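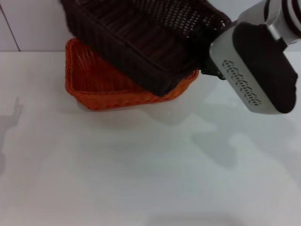

Hạnh Hà
9 August 2020

Day 2 of the great pantry sort. I found three bags of lentils, all open, and a jar from April labeled "sauce?" in my own handwriting. Past me was no help.

Mom called from Wistadel to ask if I was eating. I read her the lentil inventory. She said that was not an answer and moved on to her neighbor's hip.

Baskets were supposed to fix everything – one for onions, one for things I pretend I'll bake with. The onions have already spread into both. I wrote to Petridis about the missing shelf bracket again and got ticket number 716, same as last week, so at least we're consistent.

Dinner was lentils. Two bags to go. Need stamps, and call the dentist before they call me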